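Ticket 3554: Cloudy container, marks do not come off
Product: Dolimby storage container, round, large
Opened by: Flora MacBrayne
Assigned to: Kevin Ó Gríofa
Status: Waiting for customer

Flora MacBrayne, Monday, 9:10
Good morning. I bought the big round container from your shop in March, in the pale pink color. I keep it in my study, near the books. Now there are grey smudges on the curved side and I cannot remove them. I tried warm water and dish soap, then I let it dry for one night. The smudges became a little lighter but they are still there. Is this dirt, or is the color of the plastic changing? I would also like to know if I can use a stronger cleaner.

Kevin Ó Gríofa, Monday, 10:35
Hello Flora, thank you for writing. Please do not use a scouring pad, because the surface is matte and it will become shiny in the places where you rub. Could you lay the container on its side and send one picture where we can see the end and the curved part together? Please tell me also if there is any marking on the flat end.

Flora MacBrayne, Monday, 12:20
I have put it on its side and the picture is attached. The marking on the end is very faint, I can feel it better than I can read it. There is a square outline also.

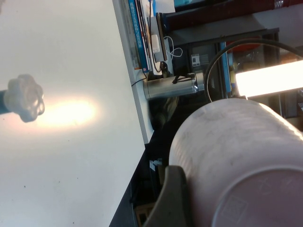 Attachment 1: container on its side, flat end with embossed marking, grey smudges on the curved side.

Kevin Ó Gríofa, Monday, 14:05
Thank you, this helps. I showed it to my colleague Jessie Paterson and we both think these are rub marks from another surface. Please try this:
1. Mix baking soda with a little water, to a soft paste.
2. Put it on one smudge only and wait 3 minutes.
3. Wipe with a soft damp cloth, without pressing.
4. Let it dry for 24 hours before you compare.
Please do not use acetone or bleach.

Flora MacBrayne, Monday, 14:40
I understand. I will begin with one small smudge near the end, and I will write again when it has dried. Please keep the ticket open until then.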